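Wikbridge Scale Figure and Model Club
Minutes of the general meeting, 25th August

Present: Adel Farouk (chair), Hajar Ragab (minutes), Fengying Gu, Necati Polat, Khadija Ait Brahim and other members as signed in.
Apologies: none received.

1. Minutes of the May meeting
Agreed as a correct record, with one change. Under item 4, "resin cast" should read "vinyl cast".

2. Group build: Jila diorama
Necati Polat reported on the Skatero figures bought for the group build. The box gives the scale as 1/24. Measured from heel to crown, the standing pilot is 2 mm taller than the drawing on the instruction sheet. The seated figure matches. The difference is in the boots, which have a thick moulded sole. Members may sand the sole or leave it, but all pilots on the one base are to be treated alike.

The mould line on the sleeve runs through the badge and cannot be scraped without losing detail. Necati will cut replacement badges from thin card.
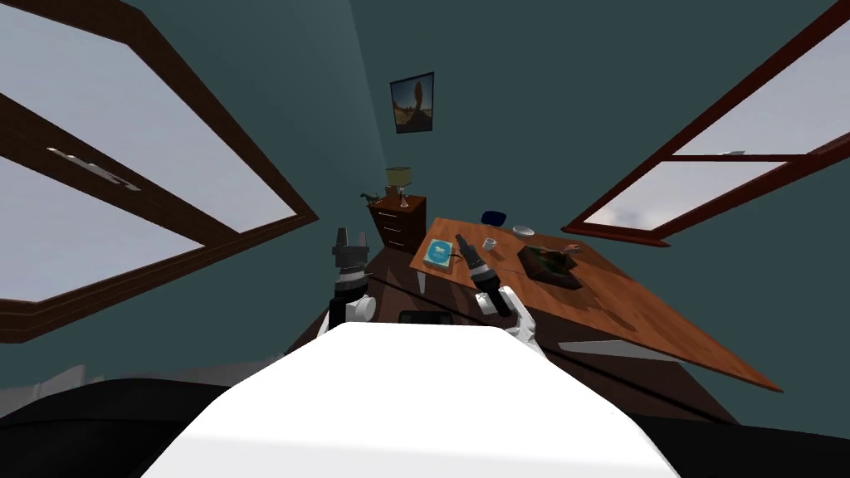
Base size was then discussed. The Jila hangar needs 42 cm along its longer side if the doors are to be shown open. The club's present display case will take this, but with no room for the printed backdrop. A flat base was preferred to a stepped one. For the floor, Fengying Gu asked for planking to be drawn in at scale width, as a full-size grain like that on the orange-brown table top, with the blue book on it, would look far too coarse next to a 1/24 figure. Agreed. She will bring two test pieces, one scribed and one printed.

Action: Fengying Gu, floor samples. Necati Polat, badges.

3. Paint matching
The Stanciu grey recommended on the instruction sheet dries darker over black primer than over white. White primer is to be used on all hangar parts. Two thin coats, left overnight between coats. Matt varnish is to be put on after the decals and not before.

Members who have already primed in black should tell Hajar Ragab so that those parts can go at the back of the hangar.

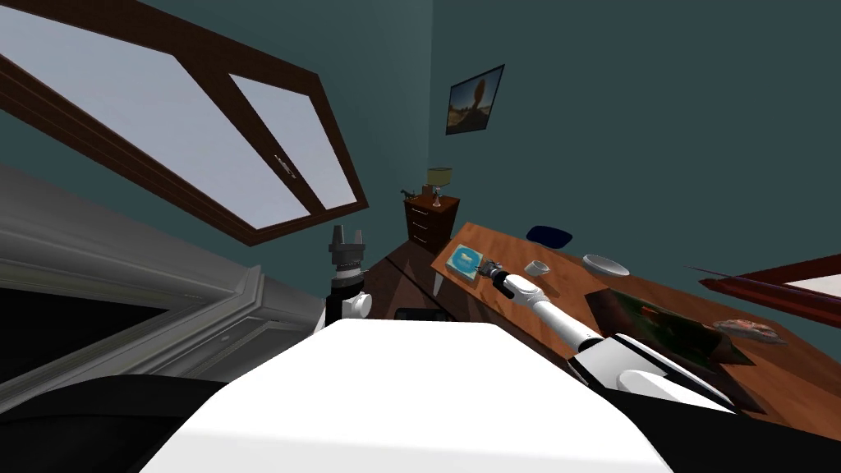
Khadija Ait Brahim objected that parts at the back would still be seen through the open doors, and asked that they be stripped and primed again. She had done this with her own wing panels and lost no detail. The chair put it to the meeting and it was agreed.

4. Club catalogue
The list of finished models now stands at 151 entries, 9 of them without a scale recorded. Owners are to send the missing scales to Hajar Ragab. Where the maker gives no scale, the height of the figure in millimetres will do.

5. Any other business
Spare decal sheets from the Skatero kits are to be kept together in the club folder and not swapped singly.

Next meeting: date to be sent round by Adel Farouk.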